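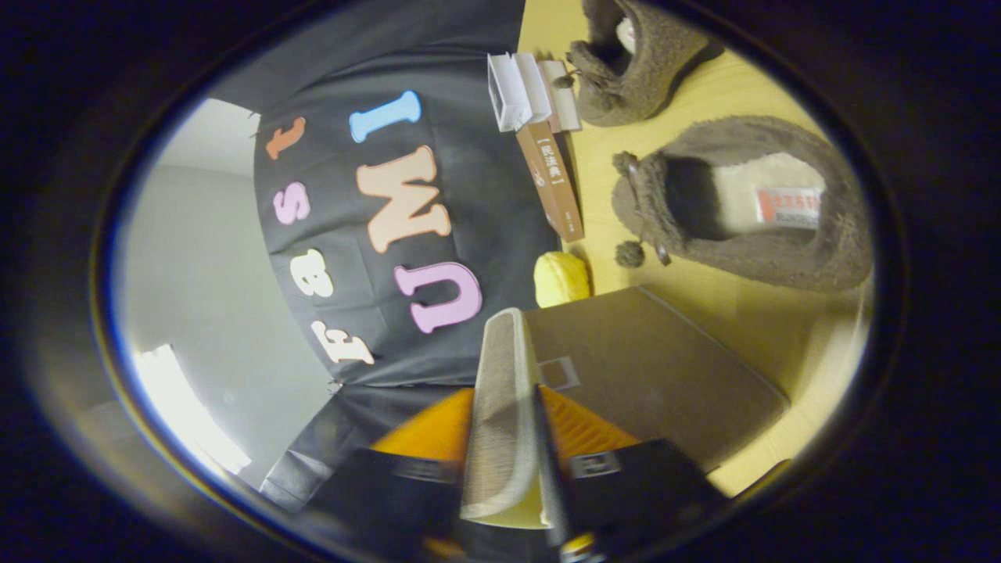
Cut-out letters in pastel and bright colors on a dark charcoal-gray fabric panel.

Lettered fabric panel

A lettered fabric panel (also called a letter cloth, a word hanging or, in older craft books, a motto cloth) is a piece of plain cloth decorated with separate cut-out letters, usually made at home or in a classroom and used to spell a name, a greeting or a short message. The letters may be felt, craft foam, cotton or anything else that can be cut cleanly with scissors, and the cloth behind them can be nearly any sturdy fabric with enough weight to hang well. It is a close cousin of the banner and the pennant, though it tends to be softer, more domestic and a good deal more forgiving of crooked spelling.

Materials

Felt has long been the favorite for the letters, and it is easy to see why people grow fond of it. It doesn't fray, it needs no hem, and the edge stays gently rounded after cutting, so that even a beginner's alphabet has a certain friendliness to it. Craft foam gives a crisper outline and stands a little higher off the cloth, which lets each letter throw a small shadow. Many makers keep a mixed bag of both and use whatever color comes to hand.

The ground cloth is often dark. Charcoal, navy and deep green all let pale letters such as white, light blue, peach and lavender show up clearly from across a room, and they hide a fair amount of dust between washings. White letters on pale cloth can be lovely up close – bedrooms seem to suit them – but they are hard to read in bright daylight.

Attaching the letters

There are several ways to fix a letter in place, and households tend to be loyal to their own. Fabric glue is quick and holds well on felt. A running stitch around the edge takes an evening or two and lasts through years of handling. Some people prefer hook-and-loop dots, so the message can be changed with the season, and the spare letters then live in a tin or an envelope nearby. Foam letters are generally glued, as a needle leaves holes that can tear.

Arrangement

Short words work best. Letters of mixed size are common and so is a mixture of capitals and lowercase, particularly on panels made by children. Words may run across the cloth or be turned sideways to follow its long edge, and two lines of lettering need a generous gap between them if the fabric is going to hang in folds. A "W" and an "M" cut from the same pattern can stand in for each other, a small economy well known to anyone who has run short of felt on a Sunday afternoon.

The Wirwood panels

A well-loved group of these cloths comes from the town of Wirwood, where the craft teacher Shona Mackay began a summer letter workshop at the Bahrami hall. The first session had 18 makers and produced one long panel in several pieces, sewn together at the end with rather more cheerfulness than accuracy. The workshop still meets each August, and its collection has grown to 164 panels, some of them lent out for birthdays and retirement parties.

Care

Loose dust can be shaken out or lifted with a soft brush. Glued panels are best wiped with a damp cloth, while stitched felt may be washed by hand in cool water and dried flat. For storage, a panel is rolled with the letters facing outward. Creases in the ground cloth can be eased with a warm iron used on the back, keeping well clear of any foam.

See also: Appliqué; Banner; Bunting; Felt; Flannel board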